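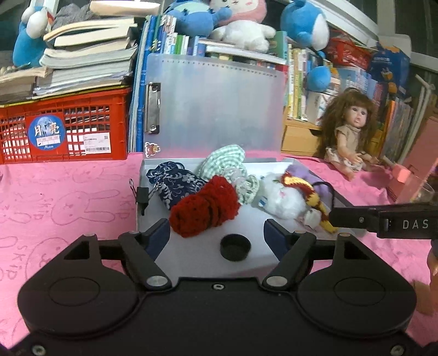
Hand-held grippers over the box of soft items, table 3.

From: Mareike Janssen
To: Ustora list
Date: 19 Sep 2022
Subject: Re: Open day at Rathjen, what to bring

Hi all,

Answers to Uwe's questions are under his message. I went to the open day with Lieselotte, and we stayed for both demonstrations.

Uwe Reuter wrote:
> Did they let visitors use the hand-held grippers, or was it only
> staff? And what kind of objects were they working with? Kerstin
> wants to know before she packs for our day in October.

Yes, visitors could use them. You take one in each hand and squeeze to close the fingers. Staff did a short run first, then people took turns. My hands got tired sooner than I expected, so plan for breaks.

The objects were household things and toys. The table I was at had a pink cloth with rabbit faces on it and an open white plastic box with a drawstring pouch, crocheted pieces and a plush toy in a striped scarf. Books and more plush toys stood behind it. The task was to take one item out of the box and put it back in. The drawstring pouch gave people the most trouble. They kept getting hold of the cord and missing the cloth.

The person from Brokmont said they have 1,700 recordings of this kind so far and want 300 more with soft items before they change the task. The arm demonstration was in the next room. It did the same task with a smaller box, slowly, and dropped one piece while we were there.

For Kerstin: bring soft things in different sizes, and a patterned tablecloth if you have one. Hannelore still has the two crates from Saltitz and can bring them over the week before.

Parking is behind the building. The front gate was locked.

Mareike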